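July, bench 2, started after lunch

Bag day! I've been looking forward to this one since we cleared the boxes off the shelf. The job today was to get the grocery props for the Drarkurbridge corner shop set sorted out and decide which bag we're going to standardize on. I had two kinds of carrier to compare: the Tarar paper ones with the twisted handles, and the thin pink plastic ones that came out of the Risix carton. Going in, I was sure I'd want the paper.

I don't want the paper. The paper bags stand up by themselves and look lovely on a shelf, but they make one shape and hold it. The pink film does something new every time it's put down. It folds over on itself, the mouth closes up, a handle wanders off to one side, and the fruit inside becomes a set of colored lumps that you have to think about for a second. For a shop set that is supposed to look like people just came in with their shopping, it's so much better. The carton says 592 bags, so we aren't going to run out.

Notes on the film while I remember them:

- Creases stay in. If a bag has been folded flat in the carton it keeps the fold lines, and I like them. Don't iron them out (Waqas, I know you were thinking about it).
- Handles stretch. Once a loop has been pulled long it stays long and thin. Keep the stretched ones in the "used" pile, they look right next to a half-unpacked shop.
- It clings. On a dry day two bags will stick to each other and come out of the carton as one. Rub the top edge between your fingers before you decide it's a single.
- Light goes through it nicely. Red fruit shows up well, yellow too. Peach colors nearly vanish against the pink, so put those near the opening.

The fruit is a mixed lot from three different orders and it shows, in a good way. The apples are my favorites. The pale yellow ones with the red blush have dents molded into them and a green leaf with a crinkled edge, and a brown stem that sticks out at a silly angle. The deep red ones with yellow streaks are a better match for what the real shop sells. I'm keeping both. A bowl of identical apples looks like a bowl of props.

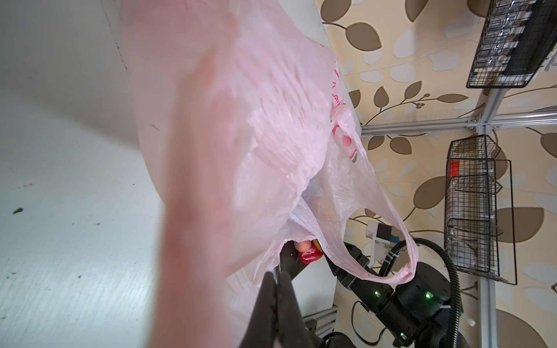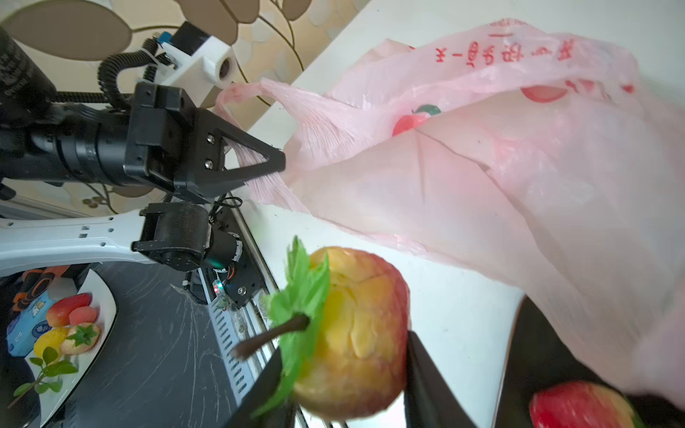

Packing order, version three. The first two were bad. Version one had everything heavy at the bottom, as you would at a real checkout, and the bag just sat there like a sack. Version two was random, and I couldn't get the same look twice. What I've settled on is:

1. Shake the bag open and let it drop once before anything goes in.
2. Big round things first, pushed to one side.
3. Anything in its own clear wrapper next, in the middle.
4. Small round things last, near the mouth.
5. Lay the bag down. Leave the handles wherever they land!

I did this 10 times and got a good-looking bag in 8 of them. The two duds were both my fault, I'd packed them too full and the mouth gaped open. Half full is plenty. It feels stingy while you're doing it and looks generous once it's lying down, and I can't explain that at all.

Leaves: they catch on the film. If an apple goes in leaf first it snags on the way back out, and one of the leaves came off in my hand this afternoon. It pushes back in fine, the peg is still good, but a dab of the clear glue from the second drawer would be sensible. I've put the loose one in the lid of the pin tin so it doesn't get swept up. Leaf toward the mouth of the bag seems to be the trick when packing.

Cleaning. I wiped down a test patch of tabletop with the Zeditden spray and it took off pencil but did nothing for the older dark specks. I tried the melamine sponge in one corner and that worked much better, with a bit of elbow. I'd like to do the whole top before the next set goes out. White shows everything, but the pink looks so good on it that I'm not trading it for the gray one.

Also tried, quickly: a double bag, one inside the other. Too dark, you lose the fruit. Tried tying the handles in a loose knot too. That looks great, really like something dropped on a kitchen table, but it takes forever to undo and the second attempt tore. Maybe for one hero bag that never gets opened.

Waqas Mohmand came by at 4:15 with the shelf labels for the shop. They fit the rails. He prefers the paper bags and has asked me to keep a few back for the bakery counter, fair enough, they'd be right for bread. They're on the top shelf, flat, under the cutting mat. He also asked if we could have pears. Yes please! I'll look for ones with a bit of green and a bit of brown, no shiny ones.

To do

- glue leaf, check the others for wobble
- sponge the tabletop, full pass
- split the bags into fresh / used / torn, mark the boxes
- pears
- ask whether the shop wants a basket by the door, I have an idea for one with the pink bags hanging off the side
- write the packing order on a card and tape it inside the cupboard door, the one with the good hinge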